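Workshop Tips: Software for Small Grippers and Bench Arms

Posted by Reet Sepp, 11 Aug 2020

These are the notes we keep for the Skondgate workshop, cleaned up a little. Most of them concern the software side of pick-and-place on an ordinary desk: calibration, detection, planning, and the small scripts that hold it all together. The mechanical tips are on a separate page.

Keep one source for the finger geometry

Finger length and opening width tend to get typed into three files: the planner config, the collision model and whatever script somebody wrote last October. Put them in one file and have everything else read it. When you swap fingers, change that file and restart the planner. A half-updated model will pass every test in open air and then clip the first container it reaches over.

Log the file's checksum at startup. If a run goes wrong you can tell which geometry it used.

Zero the opening in software every session

Close the fingers gently, read the encoder, save that as zero. Open to the limit, read again, save that as the maximum. If the difference has moved by more than 20 counts from the last session, stop and check the screws before you go on. Our span is normally 1,229 counts. Yours will be something else, so write it on tape and stick it to the controller.

Don't zero with anything between the fingers. The routine can't tell a closed gripper from one holding a pen.

Set the work surface height from the surface

Don't enter the desk height from a tape measure. Touch down slowly at four or more spots and fit a plane. Desks sag, and they are rarely level with the base of the arm. Keep the touch points well away from rounded corners, cable holes and anything screwed into the top.

Cable grommets deserve a line of their own. A depth camera may report the cap as slightly above or below the desk, and some segmentation models will offer it to you as a small round object to pick up. Add it to the static map as a no-pick zone. Piret Mets keeps a list of no-pick zones for each desk, in desk coordinates, and it has saved a lot of pointless grasps.

Treat trays as walls plus a floor

A tray loaded as one solid box is safe and useless, as the planner will never reach into it. Model each wall as a thin slab and the bottom as another. Make the slabs a little thicker than the real plastic if the rim has a rolled lip, since the lip is what the fingers hit first.

Glossy white walls are hard on depth sensors. Expect holes in the depth image along the inside face. Fill them from the model instead of smoothing the image. Smoothing drags the rim inward and you lose usable space near the edges.

Give approach paths a clearance setting for the outer side of each finger as well as the inner side. People remember the object between the fingers and forget what the back of the finger is swinging toward.

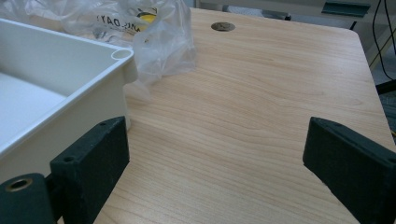 Fingers wide open over the desk, with the tray to the left and a clear bag over its back rim.

Clear plastic bags

Bags are the most common cause of bad detections on our desks. The film picks up highlights that look like edges, and anything inside is seen through wrinkles. Printing causes trouble too. A text reader will return part of a word, or the word backward, with a high score.

What works for us:

Turn off text matching for any region the segmenter labels as film.
Lower the confidence of anything detected inside that region, and ask for a second view before grasping.
Grow the bag's outline before passing it to the planner. Loose flaps hang lower than the depth data suggests.
Never let the system merge a bag and the tray under it into one object. If your version of Lepik does this, raise the boundary weight until it stops.

If you only need the bag moved, plan for a pinch on a raised fold and skip the contents entirely.

Mask your own fingers

Any camera mounted on the tool will see the fingers all the time. Build the mask from the geometry file, not by painting over a saved picture, or it will be wrong as soon as the opening changes. Check it at fully open, fully closed and halfway. Include mounting hardware. Bright metal inserts and screw holes are good at attracting feature trackers, and a tracker locked onto your own tool will report that the arm is standing still.

Crop what lies past the desk

Cables, furniture legs and shelf edges beyond the desk don't belong in the pick search. Crop the point cloud to the desk outline before segmentation. Keep the uncropped cloud for collision checking, though. Gwion Humphreys ran with a single cropped cloud for both and had the elbow in a shelf by lunch.

Save fewer frames, label them better

Recording everything fills the disk and nobody goes back through it. We save one frame at the start of the approach, one at contact and one after release, along with the joint values and the planner version. The set we use to test new detection settings is 239 frames, all from our own desks. Praleo can replay them in order, and so can a short script.

Name the folder for the desk and the task. "test2_new" means nothing a month later.

Retry limits

Set up to 6 retries for a failed grasp and then stop. After each failure, take a fresh view before replanning. Retrying from the old one usually pushes the object farther toward the wall of the tray.

Write the reason for each failure to the log in plain words: no path, no contact, slipped, timed out. A bare error number has to be looked up every time. Rūta Mägi has a Jotier template for this, on the shared drive under Logs.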